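From: Lewis Paterson
To: Kudilwood Soap and Skin list
Date: 2021-11-27
Subject: Re: Trolia body butter, is the big tub worth it?

On the Kudilwood list, Pastor wrote:

> Hello all. My hands crack every winter and I have finally used up
> the last of my Lenik balm, which I can't find in the shops anymore.
> Has anyone tried the Trolia body butter? It comes in a little jar
> or a great big tub, and the tub is a much better deal per ounce, but
> I have been burned before by buying big and then hating the smell.
> Also, does it leave grease on everything? I type all day.

Hi Pastor, and hello to everyone else who is probably sitting there with cracked knuckles too!

I've been on the Trolia since May, so I can tell you a fair bit, maybe more than you wanted. My short answer is to get the little jar first. I love the stuff, but the smell is a real love it or leave it thing. It's listed as oat and vanilla, and to my nose it's mostly oat for the first hour (like a warm bowl of cereal, very cozy) and then the vanilla comes up and stays until bedtime. My sister can't be in the car with it. I put it on before bed now and everybody gets along.

As for grease, yes, a bit, for 14 minutes by my kitchen clock. I did time it, because I had the same worry about my keyboard. After that my hands feel soft but not slick, and I can turn a doorknob again. If you use too much you'll be waiting a lot longer. A dab the size of a pea does both hands. The first week I was scooping it out like frosting and wondering why my sleeves were shiny.

I did go back and buy the tub in the end, and I have used nearly 100 grams of it so far, mostly on elbows and heels. Keep it somewhere cool. Mine sat on the bathroom windowsill through a hot spell and turned grainy, and although it still worked fine, it felt like rubbing in sugar. Melting it gently over warm water and then stirring it while it cooled smoothed most of that out — don't use the microwave, it heats in patches and the scent goes funny.

About the Lenik balm, I had 2 tins put away and I'm down to the last one, so I know how you feel. The Trolia is softer and doesn't sit on top of the skin the same way. For really deep cracks I still reach for the Lenik, then cotton gloves over it. If anybody on the list knows of something close to it, please speak up, I would be so grateful!

Oh, and before I forget, several of you asked me off list for the bun recipe from the last swap day. I'm typing it up and will send it separately, with the steaming times.
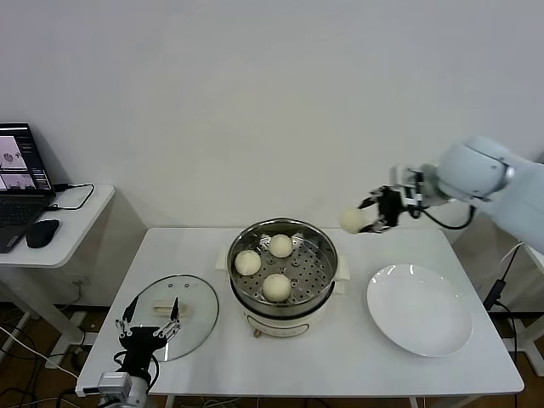
Buns in the steamer, plate at the ready

One more thing for Pastor: if you'd like to smell the Trolia before you spend any money, write to me with your address and I'll put a spoonful in a clean lip balm pot and mail it over. I have plenty, and it's no trouble at all.

Warmly,
Lewis

--
Kudilwood Soap and Skin list
To leave the list, reply with "unsubscribe" in the subject line.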